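Progress report, work package 2: handling rules for hand-held gripper recording
Prepared by Leonor Antunes for the Zerouali program office
Period covered: March to June

## Status

Work package 2 is on schedule except for the pad inspection rule, which has been moved to the next period. The draft code of practice is at its second revision and has been in use at the Numska site since April. The Plasum site started on it in May. Spending is within the approved budget line and no transfer is requested.

The code covers three things: the condition of the tool before recording, the arrangement of the work surface, and the stop rules for the operator. It does not cover storage of the recordings, which belongs to work package 3.

## Work done in the period

266 recordings were reviewed against revision 1 of the code. Each was checked by one reviewer, and a second reviewer took every tenth recording. Where the two disagreed, the clause was marked for rewording and the recording was set aside. Most disagreements concerned clause 4 (clear approach), where the words "enough room" were read differently at the two sites.

Clause 4 now reads: "Before the first grasp, the operator opens the fingers fully and holds them over the target area. Both fingertips must be in view, and the space between them must be free of objects." The starting position is treated as part of the recording and may not be trimmed. Mohcine Berrada tested the wording with operators who had not seen revision 1, and only one asked for it to be explained.

Clause 6 (work surface) was also changed. Revision 1 called for a bare table, which proved too strict for household tasks. Revision 2 allows cups, dishes and other ordinary items to stay on the table if they are outside the tray or marked work area and are not touched by the tool on approach. Items that could spill over the work area are to be moved before recording. 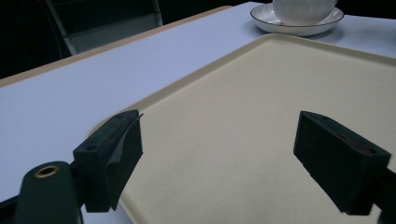
*Figure 1. Open fingers over the tray, with a cup and saucer on the table beyond it. The pad on the left finger is lifting at its top edge (see clause 9).*

Clause 9 (finger pads) remains open. The present text says that pads must be "in good condition," and reviewers have applied this unevenly. A pad with a raised edge can catch on thin items such as cards or cloth, and it changes the contact area from one grasp to the next. It may make no difference when the object is large and rigid. Two options are being compared:

- **Option A:** any visible lifting means the pad is replaced before the next recording.
- **Option B:** lifting outside the contact area is logged and the pad is replaced at the end of the session.

Option A is easier to check but will use more pads. The Numska operators prefer Option B. My own view is that Option A should apply to thin and soft objects and Option B to everything else, provided that the log sheet is changed to record the object type. Flotola has been asked for a price on pads in larger quantities, and a decision will follow its reply.

## Stop rules

The stop rules were left as they were in revision 1. An operator stops when a finger binds, when a fastener is found loose, or when a person reaches into the work area. Work resumes only after the cause is written on the log sheet. There were 12 stops in the period, nearly all of them for loose fasteners on the mounting arm. No injuries were reported.

A fastener check at the start of each session has been added to the site checklist as a result. It is not yet a clause of the code - the torque value still has to be agreed with Plasum, whose tools use a different insert.

## Open points

1. Clause 9 wording, pending the pad price. Owner: Antunes.
2. Torque value for the mounting arm. Owner: Berrada, with Plasum.
3. Log sheet field for object type. The draft is ready but has not been tried on site.
4. Review of the recordings set aside under clause 4. These will be read again against the new wording before any are rejected.

## Plan for the next period

Revision 3 will be sent to both sites once points 1 and 2 are closed. Sites will be asked to run it beside revision 2 for one month, using the same operators and the same objects, so that the change in rejected recordings can be measured. The program office will receive the comparison table together with the final text.

One decision is needed from the program office: whether the code should be released to outside partners at revision 3 or held until the comparison is finished. The work package team recommends holding it.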